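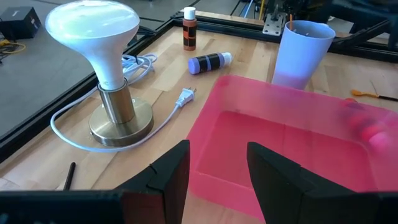 Clearing a shared worktable: cords, small bottles and open bins
Speaker notes, workshop storage session, Hedville, August 2020
Speaker: Morena Messina
Slides by Ynyr Morgan. Slide cues in parentheses.

(Slide 1, title)

Give name and affiliation. Running time is 25 minutes plus questions. Handout is at the back; the reset sheet is page 2.

The talk covers one surface, the table that serves both small repairs and craft work. It does not cover wall storage or drawers. Fellgate covers drawers in the next slot, so send those questions there.

(Slide 2, what ends up on the table)

Three classes of object cause most of the trouble on a mixed table.

First, anything with a cord. A table lamp is the usual case. The base takes up a small circle of surface, and the loose cord can take up several times that.

Second, small bottles. Craft paint is the standard example. An upright bottle has a small footprint and is easy to read. A bottle on its side has a long footprint, may roll, and hides part of its label.

Third, open containers: low bins and tall cups. They are there to hold the first two classes, and they are often set down before anyone has decided what goes in them.

Pause here. Ask who has all three on a table at home. Do not take stories at this point.

(Slide 3, the log)

At the Gwynne workroom we kept a log through July. Each entry was one item picked up from the table at closing and put where it belonged. The log ran to 3038 entries. The workroom has 7 tables.

State the limits. One room, one month, one person writing entries. Items left out on purpose overnight were not logged. Treat the figure as a workload and do not quote it as a rate for other rooms.

Cords were logged only when they had to be freed from something else.

(Slide 4, order of work)

The order is cord, bottles, bins. Read it out once, slowly, and leave it on the screen.

Cord first. It lies under and behind other things, and moving a bin while a cord is still loose tends to drag the cord along. Confirm that the plug is out of the wall. Find the plug end, bring it to an open part of the table and work back toward the base from there. If there is a coil behind the lamp, lift the whole coil over the lamp in one move. Pulling from the plug end tightens the tangle.

Bottles second. Stand each one up before moving it anywhere. Check the cap with a quarter turn. Wipe the neck if there is paint on the thread.

Bins last. Move the empty ones off the table completely, then bring back only the one that will be filled.

(Slide 5, coiling a lamp cord)

Demonstrate with the practice cord. Loops should be the width of a hand. Smaller loops put a set into thin two-wire cord, and it will not lie flat afterward. Do not wind the cord around the base or the socket column. The first wrap bends the cord hard where it leaves the base, and that is where the insulation usually fails.

Secure with a cloth tie near the plug. Leave the plug itself outside the tie with the prongs facing away from anything painted or polished. Brass finishes mark easily.

If the lamp is going into storage, take the bulb out and store it separately. Let it cool first. Reflector bulbs are wide at the face and narrow at the neck, so grip the neck and turn. A bulb left in the socket makes the lamp top-heavy and raises the height of shelf it needs.

(Slide 6, paint bottles)

Two rules only.

Upright, caps on, one layer. Stacked bottles get pushed sideways by the ones above, and a cap that is slightly loose will seep when the bottle is lying down.

Color visible from above. Screw caps are often the same color across a whole range, so a bin of upright bottles viewed from above shows nothing but caps. Put a dab of the paint on top of each cap and let it dry before the bottle goes back.

Someone will ask about alphabetical order. The answer is that it did not last at Gwynne. Grouping by color family did – oranges and browns together, purples together – and it survived people putting things back in a hurry.

(Slide 7, bins and cups)

Low walls suit bottles and rolls of tape. Tall cups suit sticks, brushes and dowels. Keep each cup to one kind of thing if possible. A short stick in a tall cup shows only its tip and is easily missed.

Translucent plastic is worth having for bins stored above eye level, where the contents can be made out through the side. On the table it makes little difference, as the bin is open and people look down into it.

Set the bin on the side of the table nearest the person working. A bin at the far edge gets things thrown into it from a distance.

(Slide 8, the table surface)

Butcher block needs a short mention. Acrylic paint comes off an oiled surface with a plastic scraper if it is caught the same day. Dried paint in end grain has to be sanded. Do not use the scraper under a lamp base; lift the lamp. Check the underside of the base for grit before putting it down again, and add felt if there is none.

Sand with 200 grit if you have it, going with the grain, and oil the patch afterward.

(Slide 9, reset sheet)

Refer to page 2. The sheet has 3 lines and fits on an index card: cord coiled and tied, bottles standing, one bin on the table. Tape it to the table leg. The Protarach group puts theirs on the underside of a bin, where it gets read when the bin is lifted.

Questions. If time is short, skip slide 8 and go straight from the bins to the sheet. Return the practice cord and the two sample bottles to Ynyr before leaving the room.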